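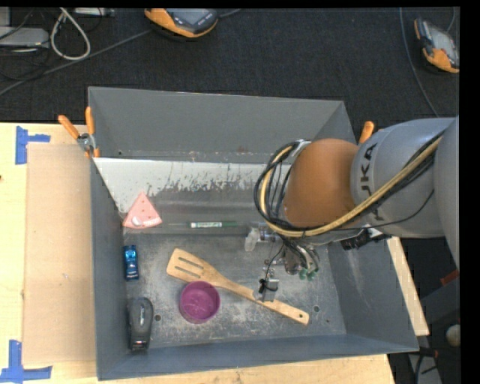 Bin 8 during collection, KUKA cell, Oscombe lab

Oscombe Robotics Forum > Data Collection > Grasp sets
Thread: Object mix and bin condition for the Flover grasp set

cell_lead_osc
Posted 7 July 2022

The June portion of the Flover set is complete at 600 attempts. Before the next portion begins, I would like to settle two matters: how many objects should be in the bin per layout, and whether the worn bin should remain in use. The layout shown has a pink wedge, a marker, a toy car, a stapler, a slotted spatula and a purple bowl. Comments are requested from all groups that train on this data.

mhartwell_perception
I recommend that the bin be replaced or repainted. The pale coating toward the back ends in a ragged edge, and the floor is heavily scratched. Our segmentation model returned false objects on bare metal in several June layouts. A clean floor would remove that source of error.

graspnotes
I must disagree with the previous post. The sites that will run this policy do not have clean bins. If the floor is repainted, the model will learn on a surface it will not meet again. False objects in segmentation are a reason to collect more on this floor. I would ask that the bin be left as it is.

mhartwell_perception
That position is understood. My concern is that one worn bin is still only one bin. The same scratches appear in every example, in the same places, and the model may come to treat them as landmarks. If wear is considered useful, it should vary.

aleck_ops
Operations can supply a second bin of the same size from the Aleck store. Changing bins requires the clamps to be released on both sides and the bin position to be checked again before collection resumes. We would prefer to change once per portion - not once per session.

tselby2
On the object count: six is low for our purposes. The Owen baseline was collected with 10 objects per layout, and results are difficult to compare when the clutter differs. I would also note that the spatula and the bowl are side by side in this layout. Contact cases of that kind are the ones we lack, and the log should mark them.

graspnotes
I agree on marking contact cases. I do not agree on 10 objects. With long items such as the spatula, a fuller bin leads operators to place things by hand so that they fit, and the layouts become too regular. Eight would be a fair limit.

tselby2
Eight is acceptable if a share of layouts is still collected at 10 for comparison with Owen. Could the placement method also be stated in the log? "Random" has been entered by every operator, and I doubt that it means the same thing to each of them.

cell_lead_osc
Thank you. The following will apply to the next portion, set at 700 attempts:

Objects per layout: 8, with the final 100 attempts at 10.
Bin: present bin for the first half, Aleck bin for the second. Neither is to be repainted.
Log: contact between objects to be marked yes or no before the first attempt. Placement to be entered as "poured" or "by hand".

mhartwell_perception
Accepted, with one request. Please save an image of each bin empty before its half begins, under the same lighting. We will need both to check the landmark question.

aleck_ops
Noted for both bins. The bin number will be added to the log header.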